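I finally bought the Salurero, and I have been wearing it long enough now to have opinions. Plenty of you asked after my last strap post (I see you, leather people!), so let's get into it.

Some background. My daily watch for years was an old Tosh with a scratched crystal and a clasp that popped open whenever I reached for a seat belt. I loved it, but I was tired of catching it in midair. I wanted something smaller than the dinner plates everybody sells now, with a plain dial and numbers I can read without my glasses.

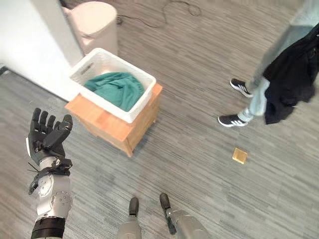 The Salurero was $331 from Jindora, who had it in cream and in dark blue. I went back and forth for a month and picked the blue. Shipping took four days and the box was way too big, with a little pillow inside that I still haven't thrown out.

First impression — it's light. I kept checking my wrist that first morning to see if I'd put it on. The hands are thin but they catch the light nicely, and the crown has a good grippy edge, so setting the time isn't a fight. The date window is tiny. I could live without it.
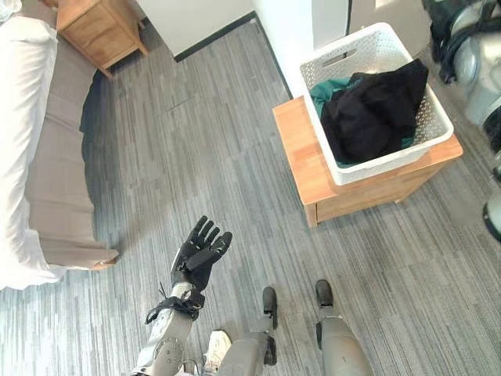

Reading time: 2 min

The strap is my one real complaint. It comes on a stiff black one that squeaked against my desk all through August, and the holes are spaced so it's either a bit tight or a bit loose. I swapped it for a brown Lodbridge I found for $59 and the whole watch changed. It's softer, it sits flatter, and it slides under a shirt cuff without a wrestling match. Should you have to spend more money on a watch you just bought? No, and I grumbled about it the whole way through checkout.

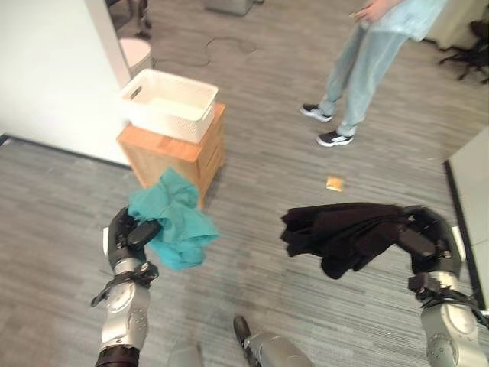 Cleaning the crystal is easy as long as you stay away from paper towels, which is how my Tosh got half its scratches. Any soft cloth is fine, and I keep two so the one for the crystal never touches the strap. If you mix yours up, go by color, like the teal one and the black one up there. A quick wipe at night and it looks new again.

Next up I'm putting the old Tosh in for a new clasp. The repair shop quoted me $126, and I'm still deciding if I'm that sentimental.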